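Speaker notes – "Bar Soap, and Where It Lives"
Foltton Community Hall, household evening series
2022-06-25

Before starting: get the water jug off the front table. Check that the back row can hear. Handouts go out at the end, or people read them instead of listening.

Opening

Hello and welcome! Say how glad I am to be back in Foltton. Last time was the April talk on dishcloths, and I promised then that soap would get its own evening. So this is forty minutes on bar soap, the dish it sits on and the box it travels in. I could do two hours. I won't.

Ask for hands: who has a bar of soap at home right now? Who has it on a dish? Who has it stuck to the side of the tub? (There is always a laugh here. Wait for it.)

Then the numbers from my mailbag. Readers of the Brasholm household letter sent in 685 replies when I asked how they store their soap, and 200 of those mentioned mush. Mush! That was the word they picked themselves. I love this group of people.

Part one – why soap goes soft

Keep this short. Soap takes up water. If it sits in a puddle it keeps taking up water, and the underside turns to jelly while the top still looks lovely. Air is what it wants, on as many sides as you can manage.

Pass around the two sample bars in the paper bags. One has been on a flat saucer for a week, the other on a slatted dish for the same week. Same soap, same sink, same family washing their hands. Let people press the undersides with a thumb. The saucer one gets groans every time.

Slide 2.

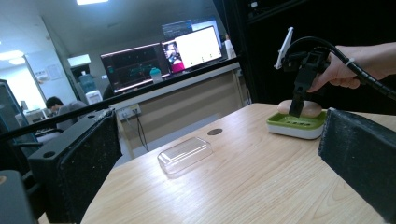
What I want in a dish comes down to drainage, and there are two parts to it. The bar has to be lifted up off the floor of the dish, and the water has to have a way out. Plenty of dishes manage the first part and forget the second, so you get a nice ridged tray sitting over its own little pond. Holes or a spout, I don't mind which. A base you can lift away and tip into the sink is my favorite kind, and they don't have to cost much.

Color – I get asked about this a lot, and I'm all for a loud one. Bright green, orange, whatever you like. A pale bar of soap on a pale dish on a pale sink disappears, and a child with muddy hands will use the towel. A peachy bar on a green tray gets noticed!

Shape of the bar: ovals have a curved belly, so less of the bar touches the dish. Big square blocks are thriftier to buy but they lie flat, so turn them over when you think of it. I cut mine in half with a kitchen knife. Bring up the Rawashdeh block here, the long olive one from the market, and show the cut end. It smells wonderful, so let that go around as well.

Part two – cleaning the dish

People skip this and then tell me the dish has stopped working. The dish is fine, it's clogged. Old soap fills the slots and holes and the water can't get past.

My routine, said slowly so people can write it down:
Take the soap off and stand it on its edge on a clean cloth.
Soak the dish in hot water from the tap for ten minutes.
Run an old toothbrush along the ridges, going the same way they go.
Poke the holes with a wooden toothpick.
Rinse, shake, back it goes.

Save the scrapings if you're like me. They go in a jar with hot water and become liquid soap for the floor mop.

Slide 3. 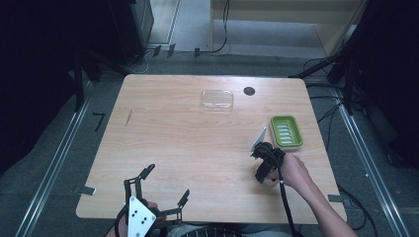 Part three – the box with a lid

Now the argument I have with my own family. A lidded plastic box is for carrying soap and a dish is for keeping it. If you put a wet bar in a closed box and leave it on the shelf, you've built a tiny steam room. For the gym bag or the campsite, though, a box is great. Dry the bar on a towel first, tuck a folded square of washcloth under it, and take the lid off as soon as you arrive.

Clear boxes win for me. You can see what's in there without opening it, and you can see when the bar is down to a sliver. They're handy for spare bars too, as long as those are dry. I keep mine in the linen drawer with the lid ajar and the pillowcases smell faintly of lavender all winter.

If someone asks about tins: pretty, but check the seams for rust.

Part four – slivers

Hold up the Florine soap bag (the little knitted one, the pattern is on the handout). Slivers go in, string gets pulled, and you wash with the bag. It hangs from the tap and drips into the sink. Or press a damp sliver onto the back of a new bar, leave it overnight and don't fuss with it.

Questions

Likely ones: Is bar soap clean if everybody touches it? (Rinse it under the tap before you lather, let it dry between uses.) Does a rubber band around the bar help? Yes, a bit – it works like a pair of feet. What about magnets? Never tried one, would love to hear from anybody who has!

Handouts by the door. Collect both sample bars and the olive block before people leave.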